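Wiping Round a Basin: Does a Wrist Camera Help a Robot Arm Handle a Towel?

Final project report
Remzi Altıntaş and Malachy Ó Gríofa
Supervisor: Kevin Ní Bhriain
Submitted 21st December

Summary

We trained two versions of the same policy to pick up a towel and wipe the rim of a bathroom basin with it. One version saw the fixed camera only. The other saw the fixed camera and the wrist camera. We expected the second to win comfortably, and had more or less written the conclusion by August. The second version was better at picking the towel up and worse at wiping with it, so the conclusion has been rewritten.

1. Why a towel

Our original proposal was to fold shirts. Our supervisor asked whether we had ever watched a robot fold a shirt, and whether we were planning to graduate. A towel is a fairer opponent. It has no sleeves and no right way up, and wiping doesn't much care what shape it is in. It is still cloth, though, which means it never lies the same way twice and the arm cannot be told in advance where the good place to grab will be.

2. Setup

The work was done with a Franka arm and parallel gripper over a vanity with a built-in basin. Small toiletries stand on the countertop as obstacles and stay there in every run. Knocking one over counts as a failure, however good the wiping was. Lorcan Duggan lent us his teleoperation code, which he calls Fikisa. We renamed our fork Rasex after a long evening of merge conflicts and have no better explanation for the name.

The fixed camera covers the whole workspace. The wrist camera travels with the gripper, so its usefulness changes a good deal over the course of a run. On the approach it gives folds and edges in detail the fixed camera can't match. Close in, it mainly gives towel.

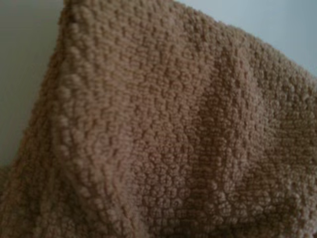
We had read in several papers that wrist views help with contact-rich tasks, and we took this on trust. What we hadn't thought about is what the policy learns from a view with almost no landmarks. If there is a basin rim somewhere in the demonstration but the wrist camera can't see it, the network has to get the rim from the other camera, or guess.

3. Data

We recorded 536 demonstrations by teleoperation. Malachy did most of the early ones and Remzi most of the later ones, and the two halves don't look alike. Malachy pinches the towel near an edge and drags it. Remzi takes a fistful from the middle and pushes. We noticed this only after training, when the policy turned out to do both, sometimes in the same attempt.

Each demonstration was split by hand into a grasp phase and a wipe phase. We dropped any recording where the two of us disagreed on the boundary by more than 18 camera images. Darragh Nic Aodha wrote the labelling tool and has asked us to say that the keyboard shortcuts were our idea.

4. Method

Both policies use the same network, the same learning rate and the same number of training steps. The only difference is whether the wrist view goes in. For the second version, the features from the 2 cameras are joined before the action head, with no weighting between them. We regarded this as the simple choice. Section 6 regards it as the mistake.

An attempt passes the grasp phase if the gripper holds the towel clear of where it was lying. It passes the wipe phase if the towel stays in contact with the rim along the marked stretch and nothing on the counter is knocked over.
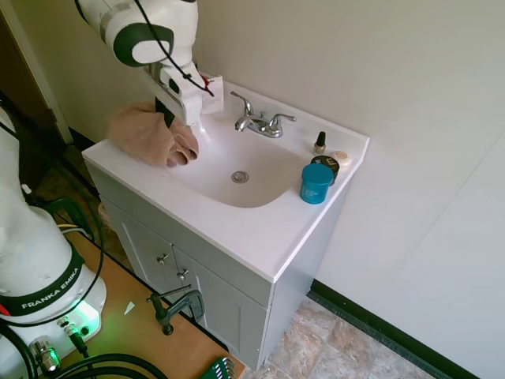
Lorcan scored the attempts from video without being told which policy was running. He says he could usually guess, because one of them hesitates. We have left his scores as they are, but this was not as blind as we'd have liked.

5. Results

With the wrist view, grasping improved clearly. The arm closed on an actual fold more often, where the fixed-camera version had a habit of closing confidently on air just above one.

Wiping went the other way. The wrist-camera policy tended to slow down once the towel was in hand, and on bad runs it stopped partway along the rim and stayed there until we pressed the button. The fixed-camera policy, having got hold of the towel by whatever means, simply carried on.

6. What we think happened

Our best guess is that once the wrist view is mostly cloth, one moment of the wipe looks much like the next, and the policy loses track of how far along it is. To test this we blanked the wrist view after the grasp, without retraining. Performance got worse again, which taught us that you shouldn't blank an input a network was trained to expect. We then retrained with the wrist view randomly dropped during the wipe phase. The stopping became rarer and the grasping gain stayed. That run finished at step 2,972 when the shared machine was restarted for updates, so we report it as a promising sign and nothing stronger.

7. Limits

One towel, one basin, one arm, and two operators with incompatible habits. We would want a second towel with a flatter weave before saying anything general, and a third operator to break the tie. The code and the labelled recordings are in the lab's Cordero folder, along with a readme that was accurate when Remzi wrote it.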